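Ruddock print fair - are tables worth it now?

inkandbone
Has anyone paid for a table at Ruddock this year? It went up to 170 for the weekend. I sell linocuts, mostly small ones, and I sold four prints in two days last time.

mtorvald
I split one with Tzu-hsuan Tai in March and we both covered our costs. Her large woodcuts pull people over. Small work gets lost in that hall.
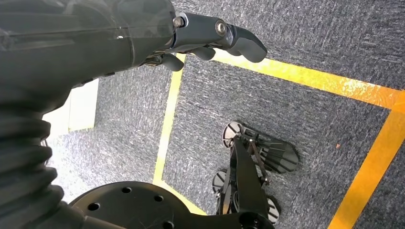

Page last changed: August 20, 2024

pressbed
Disagree about small work. My cards and minis outsell everything else. The problem is the layout. If you end up in the back row by the Lastach paper stand, people walk past with their hands full.

inkandbone
I was in the back row. Can you ask for a spot?

pressbed
You can ask. I did and got moved one row up.

gouacheonly
I stopped going. They let in more than 697 applicants' worth of posters and stickers and call it a print fair. Digital prints should have their own room.

mtorvald
That number is applications - they don't all get in. And plenty of the giclee people bring buyers who then look at relief prints.

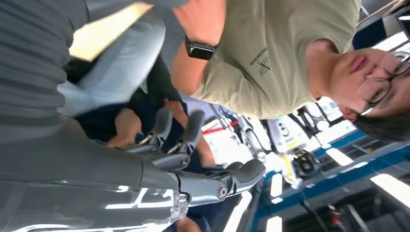 Photo: Skorisen

gouacheonly
They look. They don't buy. Pultmont is cheaper and it's hand-pulled only.

inkandbone
Pultmont is a long drive for me but I'll look at it. Do they want editions signed and numbered?

gouacheonly
Yes, and no open editions.

Contact the moderators | Copyright Ruddock Print Forum | Back to top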